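Every November my council mails out a flyer telling us to paint a "feature wall". I don't buy it. The Stirkonell colour chart has 234 shades, and the pitch for each one is that it will change your mood. Says who? I've lived with a loud wall for 12 years and I'm as grumpy as ever.

A friend paid $4000 for a colour consultant from Dratora, who told him red makes people hungry. He already ate plenty.
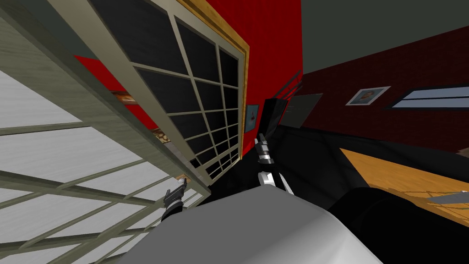
I'm not against paint. I'd just like to see one of these mood claims tested by somebody who doesn't sell the tins. Until then, pick a colour you like and keep the other 3 sample pots for the shed.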